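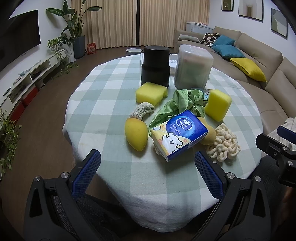
4.2 From tidying to recording

The second group in our study were 18 workers of Cirneck, a firm which offers cleaning and tidying in private homes. Before the Brereo project began, their day consisted only of this work. Now a part of each week is given to recording. The worker holds a gripper with two fingers and handles small household things with it, so that the movements can later be used to train a robot. Figure 3 shows the work from the side of the tool: a round table with a checked cloth, sponges, cloths and tissues on it, and the two blue finger pads in front.

The workers described the change mainly as a change of pace. In ordinary tidying, a sponge is taken up without thinking and often together with something else. With the gripper each thing has to be approached alone, and the hand must wait until the fingers are well placed. Several workers said that in the first weeks they found this slowness harder than the weight of the tool. One of them told us: "I know this movement since I was a child, and now I must learn it again for somebody who has no hands."

Soft objects were named most often as difficult. A crumpled cloth does not offer a clear side to hold, and a scrubber made of loops can catch where one does not want it. Here the older workers had an advantage – they knew already how such materials behave – but this knowledge was not written down in the task sheets, and the pay did not reflect it.

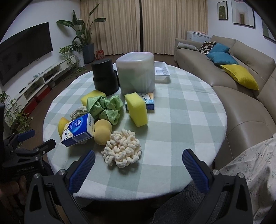

The question of pay came back in almost every interview. Cirneck counts a recording session by the number of accepted takes, while a cleaning visit is paid by the hour. A worker who repeats a difficult grasp many times may therefore earn less on that day, although the effort is greater. At Imholm, where sessions are paid by the hour as well, we heard this complaint only once.

A second change concerns the relation to colleagues. Cleaning at Cirneck was usually done in pairs, but recording is done alone. Of the 54 interviews, those made after the start of the project speak noticeably more about missing the talk during work. Some workers also asked whether they are preparing a machine that will take their place. Their supervisors had no clear answer to this, and we think the silence itself had an effect. It was in these teams that workers were least willing to suggest improvements to the task sheets, a point we take up again in Section 5.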